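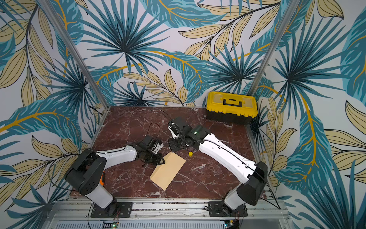

Bollunis Notification Agreement

The Bollunis Notification Agreement is a bilateral arms control and confidence-building agreement between Rundora and Policarpio. It requires each party to give the other advance notice of certain military activities near their shared border and in the Prirkari Strait. It is named after the border town of Bollunis, where the text was negotiated and where the joint office that handles notices is based.

The agreement does not limit the size of either country's armed forces. It covers the movement of troops above a set number, test launches of missiles, live firing at sea and flights by military aircraft close to the border. It also sets out rules for inspection visits and for a direct line between the two defence ministries.

Contents
1 Background
2 Negotiation
3 Terms
3.1 Land forces
3.2 Missile tests
3.3 Naval activity
3.4 Inspections
4 Joint office
5 Direct line
6 Disputes
7 Assessment
8 See also

Background

Rundora and Policarpio share a land border that runs from the northern hills to the shore of the Prirkari Strait. The position of the border on land is settled. The division of the strait is not, and both countries issue fishing licences for the central part of it.

Before the agreement, neither side told the other about military exercises. Notices to shipping and to civil aircraft were published through the usual channels, but these gave only the area to be avoided and the hours. They did not state what was being fired or which forces were taking part. Staff officers in both countries had to judge from radar and radio traffic whether a gathering of troops was an exercise or something more serious.

The event usually given as the cause of the talks is the March alert. A Policarpio coastal battery carried out a night test launch over the strait. The Rundoran early warning centre tracked the missile, could not match it to any published notice and raised the readiness of its air defence units. Policarpio detected the change and raised its own readiness in reply. Both sides stood down before morning. No shots were exchanged.

Negotiation

Talks were held in the former customs hall at Bollunis, which lies on the Rundoran side of the border but can be reached on foot from Policarpio. Each delegation was led by its foreign ministry, with military advisers present.

The first Policarpio draft was a short text dealing only with missile tests. Rundora argued that this would leave out the large autumn exercises held in the border districts and put forward a longer draft with limits on troop numbers. Policarpio refused any limits. The parties settled on notice without limits, and this remains the basis of the whole agreement.

The lowest number of troops that would require a notice was the hardest point to settle. Rundora proposed 300. Policarpio proposed a figure several times higher, on the grounds that its reserve units train in large groups and that a low figure would produce a notice every week. The figure of 800 was accepted late in the talks, together with a separate rule for armoured vehicles.

Terms

The agreement has a main text of 12 articles and two annexes. Annex A contains the standard forms. Annex B contains maps of the notification zone. The English, Rundoran and Policarpian texts are equally valid, although in practice the forms are filled in using number codes so that no translation is needed.

Land forces

A notice is required when 800 or more troops under a single command are to be present in the notification zone for longer than one day. Police, border guards and disaster relief units are not counted unless they have been placed under military command.

The notice must state the following:

the purpose of the activity
the first and last day
the number of troops
the level of command
the area, by reference to the Annex B maps
the types of heavy weapon present

Movements of armoured vehicles must be notified separately, even where the number of troops is below the limit. Vehicles carried by rail through the zone without being unloaded are exempt.

Missile tests

Each party must give notice of any test launch of a missile with a range above 300 kilometres, wherever in its territory the launch takes place. The notice gives a launch window, a launch area and a planned impact area. It does not have to name the type of missile.

A cancelled launch must also be reported. If the launch window passes with no launch and no message of cancellation, the other party may ask for an explanation through the direct line, and an answer is due within six hours.

Space launches are covered only where the vehicle will cross the airspace of the other party. This part of the text is generally seen as unclear, as it does not say at what height airspace ends.

Naval activity

Live firing in the Prirkari Strait must be notified in advance by both sides. Because the division of the strait is disputed, the agreement states that a notice given under it, or the failure to object to one, has no effect on either party's claim. The same wording appears at the foot of the standard form.

Submarines are not mentioned anywhere in the agreement. A proposal to include surfaced passage was withdrawn during the talks.

Inspections

Each party may ask for up to three inspections in a calendar year. An inspection team has no more than four members and may stay in the notified area for two days. The host must supply transport, food and a place to sleep. Inspectors may use binoculars, maps and voice recorders. Cameras may be used only with the consent of the senior host officer present.

The host may refuse access to particular buildings but must declare each refusal in writing. Refusals are listed in the team's report, which goes to both governments and is not published. 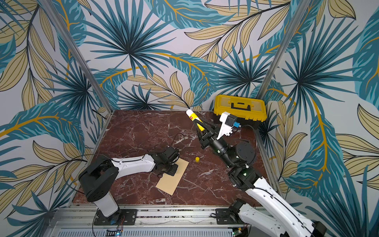

Two robot arms over a dark red marble tabletop.

Joint office

The Joint Notification Office occupies the upper floor of the customs hall. It receives notices, checks that each form is complete and passes it to the other side. It has no power to judge whether a notice is accurate. Staff are drawn in equal numbers from both foreign ministries, and the post of head of office changes hands each January.

The office keeps a register of all notices. In its first full year of work it entered 109, of which the greater part concerned naval firing. Summary totals are released every year, divided by type of activity but not by country.

Opening hours were first set to match the working day. This was changed after a missile test notice sent in the evening was not forwarded until the next morning, by which time the launch window had opened. A duty officer from each side is now present at all times.

Direct line

The direct line joins the duty rooms of the two defence ministries. It carries written messages only. A voice circuit was considered and rejected, since both delegations held that a written record was safer and that spoken exchanges under pressure could be misheard.

The line is tested twice a day, at 06:00 and 18:00. Test messages are short passages from published weather reports or railway timetables. Two cables are used, one following the road through Bollunis and one laid under the strait. A radio link serves as a reserve.

Disputes

Disagreements under the agreement are dealt with first by the head of the joint office and the deputy, then by the two foreign ministries. There is no provision for outside arbitration.

The most frequent complaint concerns exercises divided into parts. Rundora has stated that Policarpio places neighbouring units under separate commands so that each remains below the limit of 800. Policarpio has replied that the units concerned were training apart and had no common plan. A shared meaning of "single command" was later agreed in an exchange of letters, but the letters do not form part of the agreement and have not been made public.

Policarpio has in turn objected to the Rundoran practice of giving very wide launch windows. The agreement sets no upper limit on the length of a window.

Assessment

Writers on the subject usually class the agreement as a transparency measure, separate from treaties that reduce or ban weapons. Supporters point to the regular exchange of notices and to the use of the direct line to explain cancelled launches. Critics note that the agreement has little to say about short-range missiles, which can cross the strait in a few minutes and fall below the range limit, and nothing to say about unmanned aircraft in numbers.

Either party may leave the agreement by giving six months' notice in writing. Reviews are held every five years. Lowering the range limit for missile tests has been on the agenda of each review so far and has not been adopted.

See also

Prirkari Strait
Military relations of Rundora and Policarpio
Confidence-building measures
Early warning system
Launch on warning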